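Dromell Two-Arm Window Unit: Buying and Planning Page

Home / Equipment / Room Care / Two-Arm Units

Updated January 12, 2024
Page maintained by Analyn Tiongson, equipment planning

Request a quote
Add to comparison
Download the site checklist

The Dromell is a two-arm mobile unit for curtain and window work in hotels, dormitories and serviced apartments. It does one of the dullest jobs in the building, and it costs more than the curtains. If you are still reading, you probably have a lot of curtains.

Who buys it

Most of our customers run properties with 200 rooms or more. Below that, a stepladder and a patient employee remain excellent technology, and we don't sell either. The largest site on our books has 516 windows and one Dromell, which sounds stingy until you see how often a hotel curtain needs attention.

Please count windows before you call. Rooms are what everybody has on the spreadsheet, and a corner suite will wreck your estimate.

What's in the base price

Mobile base with two arms and two grippers
Head camera
Charging dock and cable
Chamoun fleet software, one seat, first year
Two days of setup at your site
A printed manual, for propping the door open

What isn't

Freight. Elevator integration. Spare gripper fingers, which you will want. A second software seat, which your night manager will want. Curtain hooks and runners, which come in so many shapes that we gave up stocking them and now ask you to send us a bag of yours before setup. Send the odd ones too. There is always a room on the top floor that was refitted by somebody's cousin.

Choosing grippers

The Ikus gripper is the standard fit. It has slim fingers, handles sheers and small hardware well, and gets along with blackout fabric of ordinary weight. The Stumis is the wide version, made for heavy lined drapes and theater-grade velvet. It costs more and takes longer to arrive. Buyers love the Stumis in the showroom and then discover they own no velvet.

Mixed pairs are allowed. Put the request in the order notes, and expect a phone call asking if you meant it.

Budgeting past the first year

The purchase price gets all the attention in the meeting, so here are the lines that tend to go missing:

Software renewal, billed every February whether or not you have opened the program
Gripper finger sets, one per year at moderate use
Battery replacement, usually year four
Staff time for room mapping
Staff time for mapping the rooms again after someone moves the furniture

Mapping is the one to watch. Allow 18 minutes per room type the first time through. Identical rooms can share a map, provided they are identical, and you should send a person to check this. Floor plans are optimistic documents.

Light, and the lack of it

Window work means pointing a camera at the brightest thing in the building while the rest of the room sits in the dark. Sheers spread the glare across the whole view, and an open curtain lets it in all at once. Plan for both, since most rooms will give you both before lunch. Our setup crew tests at your sunniest window on purpose, and we suggest you do the same with any competing unit you are shown. Demo rooms tend to face north.

Working at the window: sheers across the glass, and a curtain drawn partway
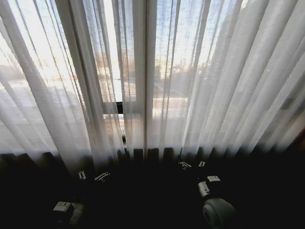
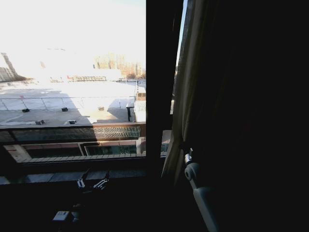 The low-light kit is a separate line on the quote. It adds a pair of dimmable lamps at shoulder height and a revised exposure profile. Properties with pale walls can usually skip it. Properties whose decorator was fond of charcoal should not, and should also warn the setup crew, who have shins.

Reach and clearance

Arm reach covers rails up to 200 cm from the floor without the lift column. Taller rails need the column, and the column needs a doorway that agrees with it. Measure the doorway. Then measure the elevator, the service corridor and that one turn by the ice machine. We have twice delivered a unit that lived happily in a loading bay for a week.

Deep sills and radiators eat into reach from the side. Give us the sill depth on the checklist and we'll say whether the arms can get over it.

Leasing

A three-year lease is available, with an option to buy at the end. Finger sets are included and batteries are your lucky day, as the lease ends before they do. Early return carries a fee, spelled out on the second page of the agreement in type of a normal size.

Lead time

Orders with Ikus grippers ship in six weeks. Stumis orders ship in nine. Quotes hold for one month, and the checklist has to come back completed before we book setup. "TBD" does not count as a sill depth.

Related equipment

Dromell lift column
Low-light kit
Ikus finger set
Spare dock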